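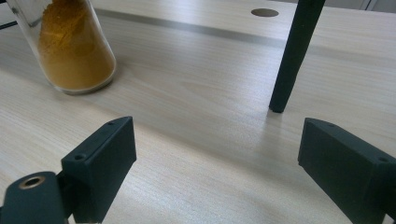 第4章 粉体の流動性と貯蔵

4.1 本章の範囲

前章では、粒子一個の大きさ、形状、密度の測定法を扱った。本章では、多数の粒子が集まった状態、すなわち粉体層としてのふるまいを扱う。食品工業で取り扱う粉体には、穀粉、でん粉、粉乳、砂糖、食塩、粉末香辛料などがあり、いずれも受入れから包装に至るまで、貯槽、ホッパー、コンベヤー、計量機の内部を繰り返し通過する。各工程で生じる閉塞、偏析、付着、計量誤差の多くは、粉体層の力学的性質から説明できる。

本章の構成は次のとおりである。4.2節でかさ密度と空隙率を定義し、4.3節で粒子間に働く力を整理する。4.4節では安息角と圧縮度による流動性の評価を述べる。せん断試験とホッパーの設計は4.5節以降で扱う。水分収着等温線については第2章を既知とする。

4.2 かさ密度と空隙率

容器に充填した粉体の質量を、粒子間の空隙を含む全体積で除した値をかさ密度という。粒子そのものの密度をρp、かさ密度をρbとすると、空隙率εは次式で与えられる。

ε = 1 − ρb/ρp (4.1)

かさ密度は物質に固有の値ではなく、充填の履歴に依存する。静かに落下させて充填した場合の値を疎充填かさ密度、一定の条件でタッピングを加えた後の値を密充填かさ密度と呼び、両者を区別して記録する。測定に際しては、容器の内径、落下高さ、タッピングの振幅と回数を併記しなければならない。容器の内径が小さいと壁面近傍の粗な充填の影響が大きくなり、得られる値は低めに偏る。

粉末香辛料のように植物組織を粉砕して得た粉体では、粒子内部に細孔が残ることがある。この場合、ρpとして真密度を用いるか見かけ粒子密度を用いるかによって、εの値が変わる。本書では特に断らない限り、閉じた細孔を粒子体積に含める見かけ粒子密度を用いる。

4.3 粒子間に働く力

乾燥した微粒子の間に働く主な付着力は、ファンデルワールス力と静電気力である。球形粒子を仮定すると、ファンデルワールス力は粒径に比例し、重力は粒径の三乗に比例する。したがって粒径が小さくなるほど付着力は重力に対して優勢となり、粉体は凝集しやすくなる。表面に微細な凹凸がある粒子では、実効的な接触距離が増すため、付着力は平滑な球についての計算値を下回る。

相対湿度が高い環境では、接触点に水が凝縮して液架橋が形成される。液架橋力は同じ粒径のファンデルワールス力より大きいことが多く、吸湿した粉体の流動性が急に低下する主因となる。糖を多く含む非晶質の粉体では、吸水によってガラス転移温度が低下し、粒子表面が粘着性を帯びる。この状態が続くと接触部に固体架橋が成長し、固結に至る。

油脂や精油を含む粉体では、粉砕時の発熱により表面に遊離した油分が付着性に影響する。ウコン、トウガラシ、ナツメグなどの根茎、果実、種子は油分の量と分布が異なるため、粒度分布が同じであっても同じ流動性を示すとは限らない。

4.4 流動性の評価

4.4.1 安息角

粉体を漏斗から水平面上に静かに落下させ、形成された円錐状の堆積層の斜面と水平面とのなす角を安息角という。堆積層の高さをh、底面の半径をrとすると、

tan θ = h/r (4.2)

となる。安息角が小さい粉体ほど流動しやすいとみなされる。測定は簡便であるが、付着性の強い粉体では斜面が直線にならず、頂部の崩落と再堆積によって値がばらつく。単独の測定値で判断せず、反復測定の平均と標準偏差を報告する。

4.4.2 圧縮度

疎充填かさ密度をρa、密充填かさ密度をρtとし、圧縮度Cを次式で定義する。

C = (ρt − ρa)/ρt × 100 [%] (4.3)

圧縮度が大きい粉体は、振動や自重による圧密を受けやすく、貯槽出口で架橋を生じやすい傾向がある。ただし、Cは圧密応力を規定しない指標であり、ホッパー出口径の算出に直接用いることはできない。

例題4.1 ある粉体1102 gを容器に疎充填したところ、体積は2035 cm³であった。疎充填かさ密度を求めよ。

解 ρa = 1102/2035 = 0.542 g/cm³

この粉体をタッピングして体積が10 %減少したとすれば、質量は変わらないので、ρt = 0.542/0.90 = 0.602 g/cm³となる。圧縮度は式(4.3)より10 %であり、タッピングによる体積の減少率に一致する。一般に、質量が一定であれば圧縮度は体積減少率に等しい。導出は章末の演習問題4.2とする。

4.5 せん断試験

前節の指標は、いずれも粉体層に加わる応力を明示しない。貯槽の内部では深さに応じて圧密応力が変化するため、設計には応力と強度の関係が必要となる。せん断試験では、あらかじめ定めた垂直応力で粉体層を圧密した後、より小さい垂直応力のもとでせん断し、破壊時のせん断応力を測定する。垂直応力を変えて得た点を結んだ曲線を破壊包絡線と呼び、これから内部摩擦角、付着力および単軸崩壊応力を求める。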